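Notebook entry, July
Adhesive Storage Study, Cheetham laboratory

Purpose. To determine whether Prollex wood adhesive keeps its strength after extended storage in the unheated room at Bistthorpe. The purchasing office has asked for a recommendation before the next bulk order.

Materials. One drum from the older lot and one from the current lot, both sealed. Test blocks are beech, cut from a single board and conditioned at 65 percent humidity for 9 days. 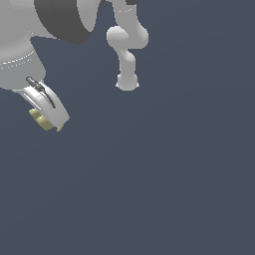 Procedure
Blocks were glued in pairs, clamped overnight and sheared the next morning on the Grallix press. The clamps were tightened with the torque wrench — the hand-tightened set from the spring series is excluded from all tables. Open time was kept the same for both lots.

Results
The older lot gave a mean shear load of 1,560 pounds. The current lot was slightly higher, but the spread within each lot is larger than the difference between them. Block 211 failed in the wood and is reported separately.

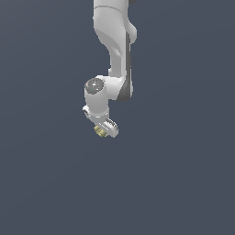
The older adhesive was noticeably thicker when poured and required longer stirring. Viscosity was not measured, as the cup is out for calibration. It should be measured before the drum is released for general use.

Remaining work. Repeat the shear test with maple blocks. Obtain the winter temperature log from Bistthorpe and attach it to this entry. Label both drums with the date of opening.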